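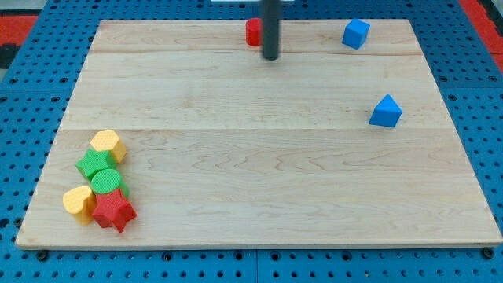
*The board at Drollgate, game still on it.*

Egan, 12 Aug 2020

You were supposed to be here by noon. That was the deal, me with the keys, you with the van, and by two the man from Gendo Lettings walks through and signs the sheet and we get our deposit back. It's ten past. I'm writing this on the back of the gas bill so if you come while I'm upstairs, read it, don't shout.

Kitchen's done. Bathroom's done, more or less, the tap still does its thing. Beds went yesterday. I haven't touched the board.

I know. I know. Seven boxes taped and stacked in the hall and I cannot put away one maple board and a handful of blocks. It would take a minute. Less.

It's how he left it. Yellow one at the bottom left with the others tight around it, the way he always started, everybody home, he called it. Then the blue cube way up at the far end, crooked. He never straightened a piece after he'd let go of it. You did, when you thought he wasn't looking, and he was always looking. The little red cylinder's standing by itself up at the top. And the blue one with the three sides, off to the right, which I'm fairly sure is mine.

So it was my turn or his. That's what I've been stuck on since nine this morning. If it was mine then I owe him a move. If it was his then he got up from the table in the middle of thinking, and he never did that, not for the phone, not for the time the chip pan went up.

Do you remember the rules? I tried to write them down for the kids and got as far as the part about the seams. You can cross one seam a turn, unless you're yellow. Yellow stays. Or yellow stays untill somebody says otherwise, and it was always him who said otherwise. Blue can go round corners. Red can't come back. I remember asking why red can't come back and he said because it's red. I was eight. Seemed fair.

He kept the scores in that green book from the shop in Tareton. I found it under the sink, behind the bleach, don't ask me. 2,452 games. Every one numbered. No wins marked against anyone, no initials, just the number and sometimes a word. Rain. Soup. Late. One of them says *good one* and I sat down on the kitchen floor and tried for a long time to think which that was. Game 68 says *she cheated.* That's you. I'm keeping that page, you can fight me for it.

There's no 2,453. So whatever this is, it doesn't count yet. He only wrote them in when they were finished.

Twenty to one. Where ARE you.

I took the rug up round it. Swept round it. Moved the lamp from one side to the other and back like an idiot. Thought about drawing round each block in pencil. Thought about carrying the whole thing out flat to the van between us, you at one end, me at the other, slow, down the two steps, and driving to yours at walking pace with it across my knees. Which would be stupid. The blocks are only foam, they'd slide at the first corner.

Or we could finish it.

Would take what, ten minutes? You be him. No, I'll be him, you always liked being against me better. I've been looking at it and I think he was in trouble on the right hand side, I do, I think for once we had him. Or else the cube's a trap. It could be a trap. It's exactly the kind of place he'd leave a cube.

Pen's in the green book. I've put the two chairs back, they were already in the hall with there legs wrapped, so that's another job undone, sorry.

Van's outside. I can hear you fighting the handbrake.

Wipe your feet, the floor's clean. Don't touch anything, and don't straighten the cube.

Your move, I think.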